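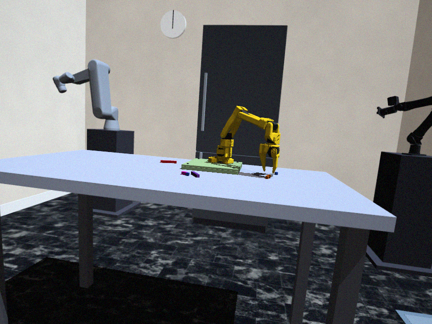 Endier Story Tray, Large

Ages two and up. Made in our Ledville workshop.

The Story Tray began life as a favor for a preschool down the road, where the teachers wanted something low and sturdy that four or five children could gather around with a heap of sand, or rice, or water and plastic ducks, and tell each other what was going on in there. We made them one, then another for the toddler room, and then their sister school wanted a pair, and that is more or less how we came to have a whole Endier range. The large tray is still the one we sell most of, and it's the one we'd steer you toward if you have the floor space.

It's a deep, rounded tray in solid beech with a removable liner, sitting on a stand that adjusts to three heights. At its lowest, children can kneel or sit on the rug. At its highest, most kindergartners can stand at it comfortably with their elbows free. You change the height with four hand knobs, and one grown-up can do it during nap time without hunting for a wrench (we've watched a teacher do it with a baby on her hip).

The liner lifts straight out by its two handles. We'd suggest buying a second one if you like to switch themes during the week, so you can leave the ocean set up on a shelf while the farm is out. Lots of our schools end up with three or four liners in the closet, labeled with masking tape.

What people put in it

Oh, everything! Dry oats and measuring cups are an old favorite for the twos. Kinetic sand holds its shape nicely for little villages. One pre-K class wrote to us in May to say they had planted grass seed straight into the liner and kept a field of toy sheep going until summer break, trimming it with safety scissors whenever it got too tall for the sheep. We hadn't thought of that, and we now drill an optional drain hole if you ask for one when you order. It comes with a rubber plug.

The tray works well with the Kurnik Farm Set, which has a hen house, fences, and 23 animals, all sized for small hands and large enough for under-threes. The Pelupessy River Set is newer and has arches, stepping stones, and a long blue channel that really does carry water from one end to the other. Both are sold separately, and both fit inside the tray with the lid on, so cleanup can be as quick as closing it.

Details

Item number: 626
Tray length: 122 cm
Materials: solid beech, water-based finish, BPA-free liner
Heights: three settings
Lid: included
Casters: optional, two of the four lock
Assembly: nearly 30 minutes, instructions and hex key in the box

Care

Wipe the wood with a damp cloth and dry it well. Mild dish soap is fine for the liner, and so is the sanitizing spray most centers already use. Please don't leave water standing in it over a long weekend. If the finish starts to look tired after a few years, write to us and we'll send you a small can of the same one we use, enough for a coat on the rim and legs.

Ordering for a school or center

We're glad to take purchase orders, and we'll hold a delivery until your building is open again if you're ordering over a break. Trays ship flat in one carton, liners in another, and they sometimes turn up a day apart. Casters need to be chosen when you order, as the legs are cut a little shorter for them.

Prices updated February 2023. Extra liners, lids, and replacement knobs are listed on the Endier spare parts page.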